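Two arms and a heap of laundry: a home build after one year

Posted 2025-02-13

The builder of the two-armed robot known as Tromico works from a tiled room at home, between a metal rack and whatever the household has left on the floor. The project started last March with a single arm and a plan to sort screws. Laundry came later.

"Screws were boring," the builder said. "Clothes don't have a shape. You pick up a shirt and it is a different object from the one you looked at."

The arms are silver joint sections bought secondhand through Rathjen, a surplus dealer, for 359 dollars each. The wrist modules and grippers were added at home. Most evenings go into grasping, with clothes heaped in a basin on a low stool.
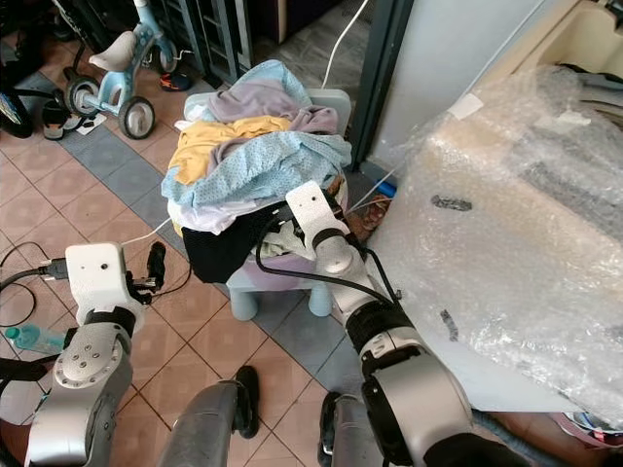 Tromico at the laundry pile, with the right gripper in the dark fabric at the front.

Dark fabric is the hard part. The software, a package called Vestura that the builder has rewritten twice, has trouble finding edges in black cloth. "Yellow is easy. With black I get one big blob, and the gripper goes for the middle of it."

The log holds 2,000 grasp attempts so far. The first 200 were thrown out after a calibration mistake in the left wrist.

Cables have taken more time than code. They run outside the arms in loops, and the builder has replaced 51 connectors, most of them pulled out by a wrist turning too far.

"I know I should route them inside. I would have to take both arms down for that, and I keep putting it off."
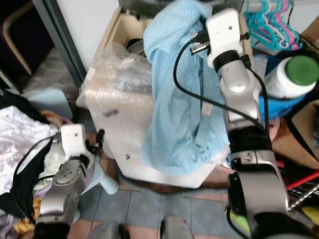

Both arms at the bubble-wrapped box, with a light blue cloth draped over its right side.

The builder has no plans to sell the design. Members of Hidolitz, a shared workshop across town, have asked for the wrist drawings, and those will go out once the dimensions are checked. Folding is next on the list, starting with towels.

"Square things first," the builder said. "Socks can wait."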